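The Rules We Wrote for a Robot That Handles Old Processors

2022-07-11

When our repair shop in Brundomport started to use a robot arm for taking apart office computers, we had only one page of rules. It was copied from the manual, and it spoke mostly about people: where to stand, when to press the red button, who may open the fence. These rules are good and we kept all of them. But the page said nothing about the computer that lies on the table, and a computer can also be hurt.

The job of the arm, which we call Mok, is small. It takes a processor out of a desktop machine, or it puts one in. A trained person does this in less than a minute. For a robot it is a hard exercise, as the chip is flat and smooth, the case has walls on all sides, and the space for fingers is very little.
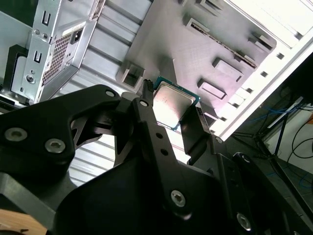
Our first own rule was about force. The grip must be set for the part, and the setting must be written on the work sheet before the arm moves. In the first weeks we let each operator choose the number by feeling. One liked a strong grip, another a weak one, and after each change of shift we had different results and could not say why. Now we test a new setting on dead chips, 70 closings of the fingers, and only after this it goes to the list.

The second rule says that the chip is held by its edges and never by the face with the contacts. It sounds too simple to write down. Still, I have seen experienced people forget it when a part is slipping and they want to save it. In our shop the order is clear: if the part slips, let it fall on the mat. A fallen chip is checked and often used again, but a board with bent pins in the socket usually goes to the scrap box.

The third rule came from our customer Sukidia, a company that collects computers from schools. They asked us to treat the open socket like an open wound. I did not like the comparison at first, but it helped the new workers. The load plate must be fully open before the arm comes near, and the lever must be checked by eye. No tool stays above the socket longer than the task needs.

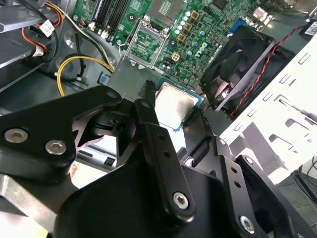

We also limit speed. Outside the case the arm may travel at 200 millimeters per second. Inside the case it may travel at 9, and many visitors ask me if the robot is broken. It is not broken. Cables are the reason for this rule. They are soft, they never lie in the same place in two machines, and our program does not know them. Before each run the operator ties the loose ones to the side or takes them out, and signs for it.

Static electricity has its own page. In December the air in our building is very dry, and last winter we found that the mat was grounded but the arm's fingers were not. The supplier, Rederell, sent us a ground strap and a short instruction, and we now measure the path from the fingertips to ground every morning.
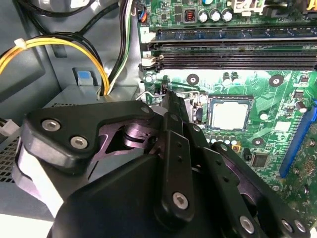 The gripper at work beside the processor socket of an open desktop computer.

The last rule is about stopping. Any person in the room may stop the arm, also a trainee on the first day, and the one who stops it does not have to explain first. After a stop the arm is moved straight up by hand control, slowly, and the program begins again from the start position. We do not continue from the middle. It costs time, and some operators complain, but a program that continues from the middle has once pushed a chip into a socket one step too low.

We have done some 2,000 runs with these rules. The list is now four pages and hangs on the wall next to the table, with pencil notes on the sides. Every few months we sit together and read the notes, and what is still true we type into the next version. Rules that no operator can explain anymore we test again, and if the test shows no difference, we take them out.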